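# Lekota, as built in the workshop kitchen

2022-03-05

Lekota is a two-armed kitchen helper we put together at Kutstead, our shared workshop. It was supposed to take one winter. The arms came first, then the hands, then a long argument over which household chore was dull enough to deserve all this hardware. The dishes won.
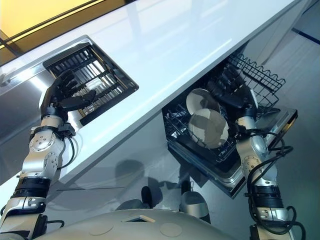 *Lekota at the dishwasher, right hand up in the rack by the wire basket, left hand on the grate in the counter. Two plates in attendance.*

## Arms

Silver-gray segments, black bands, and a great many small screws. There are 34 fasteners we would now describe as "hard to reach" and a further handful we describe in other terms. The round joint covers all come off for service. They go back on in one orientation only, and it is never the one you try first. If you are building your own, mark them with a paint pen before taking anything apart. We used masking tape, which fell off.

## Hands

Black, several fingers each, and far more expensive per ounce than anything they have ever picked up. Skornora is the name of our grip software. It knows what a plate is. It has a looser relationship with bowls, and spoons remain a matter of faith.

Fingertip pressure was tuned on thrift store plates. The shop at the end of the street sold us a box of 73, and the box is lighter now. Anyone needing mosaic supplies can ask at the bench by the drill press.

## Cables

They run along the outside of the forearms and hang in loops. The original drawings had them routed internally, and the original drawings were lovely. Then we swapped a wrist motor for the third time and the cables moved outdoors, where they have been happy ever since. The slack is needed when the wrist turns all the way over. It also catches on drawer handles, so watch for that.

## Torso

A rounded beige-white shell, sanded by hand over most of November. The shape was chosen for clearance between the arms. Visitors tend to say it looks friendly, usually right before asking how much it cost.

## Still to do

- Teach it to close the drawer with something gentler than its elbow
- Finish Plitberg, the motion planner, which currently takes 200 seconds to consider a mug
- Replace the left wrist bearing, again
- Wipe the fingerprints off the shell (ours, for once)

Parts list and wiring notes are in the binder on the shelf over the lathe. Please put it back when you're done.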